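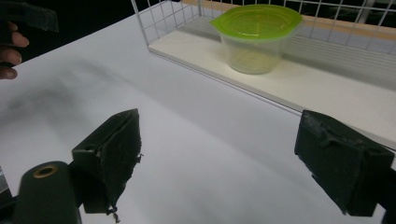

Session 2: Server-side input validation and why filters are not enough

A web application receives text from people it cannot see, and every line of that text must be treated as untrusted until the application has checked it. Students often meet this idea first as a rule about forms, but it covers query strings, cookies, request headers, uploaded file names and any value read back from a database that a user was once able to change. A filter in front of the application works much like a wire basket, such as the white one on the table: the gaps are a fixed size, and whatever is small enough goes through. The size of the gaps is a design decision, and it was made by someone who had not seen your application.

These notes accompany the second lecture of the unit and should be read before the laboratory. They assume that you can read simple server code in at least one language and that you have completed the reading on HTTP requests.

1. Terms used in this session

Validation is the act of checking that a value meets a stated rule, and refusing it if it does not. Sanitisation is the act of changing a value so that it becomes acceptable. Encoding is the act of writing a value in a form that a particular receiver will treat as plain data. The three are often confused in project reports. Marks are deducted where a report claims that input has been validated and the code shows that it has only been altered.

Canonical form is the simplest agreed way of writing a value. A file path may be written in many ways that all lead to the same file. Checks must be made on the canonical form, after all decoding has been done. A check made before decoding examines a different value from the one the program will later use.

2. Allow lists and deny lists

A deny list names what is forbidden and lets everything else pass. An allow list names what is permitted and refuses everything else. Deny lists are attractive to teams under time pressure: they can be added to a finished application without touching its logic, and they seldom upset existing users. Their weakness is that the author must think of every harmful value in advance, in every character set the server will accept.

An allow list requires the author to know what the field is for. For a postcode, a date or an order number the answer is short and can be written as a pattern. For a surname it is harder. A pattern that accepts only the unaccented letters A to Z will refuse Kristaps Butkienė, who is entitled to have his name recorded correctly. Students should allow letters from all scripts in name fields, together with spaces, hyphens and apostrophes, and should rely on encoding at the point of output to keep the page safe.

Free text, such as a comment or a description of a fault, cannot usefully be held to a pattern. Set a maximum length, reject control characters other than line breaks, and encode on output.

3. Length and range

Every text field must have a maximum length, enforced on the server. The limit set in the form is a convenience for honest users and has no security value, as a request can be sent without using the form at all. In the laboratory application, comments are limited to 500 characters and user names to 16.

Numbers must be checked for type first and range second. Decide what the application should do with a negative quantity, a decimal where a whole number is expected, and an empty value. Write the decision down. In most languages an empty string and a missing field are different things, and code that handles one will not always handle the other.

4. Worked case: the Lirkham booking form

Lirkham is the training application used throughout this unit. Its booking form has a field for the number of seats, a field for a contact name and a hidden field holding the price. The original code checked the seats in the browser, passed the name through a deny list and trusted the hidden field completely.

The faults are as follows. The seat number could be changed after the browser check had run. The deny list removed the word "script" once only, so that a value containing the word nested inside itself was turned by the filter into the very text it was meant to block. The hidden field could be edited by anyone, and a booking worth 700 dollars could be made for nothing.

The corrected version looks up the price on the server and ignores any price sent by the client. The seat number is converted to an integer and compared with the seats remaining. The name is checked for length and stored as entered, then encoded when the page is built. No words are removed from any field.

5. Encoding depends on where the value goes

A value placed in the body of an HTML page, in an attribute, in a script block and in a web address needs a different encoding in each place. Use the encoder supplied with your framework, and call the one that matches the destination. Do not write your own. Values sent to a database are a separate matter and must be passed as parameters – joining strings to build a query is not accepted in any assessed work.

6. Error messages and logging

When a value is refused, tell the user which field needs attention and what the field will accept. Do not repeat the refused value on the page unless it has been encoded. Do not show stack traces, table names or file paths. Record the refusal in the server log with the time, the field and the rule that was broken. Passwords and payment details are never logged, including when they fail a check.

7. Preparation for the laboratory

Install the Koster proxy and confirm that you can pause and edit a request to your own local copy of Lirkham. Testing is permitted on that copy only. Sending altered requests to any other system, including the university's own, is a breach of the computer use policy.

Read chapter 2 of the Barkbridge course reader. Bring a written list of the fields in the booking form, with the rule you would apply to each and the place in the application where the value is finally used.

Questions about this session may be put to Balthasar Fankhauser during consultation hours or posted to the unit forum. Requests for extension are handled by the school office and cannot be granted in the laboratory.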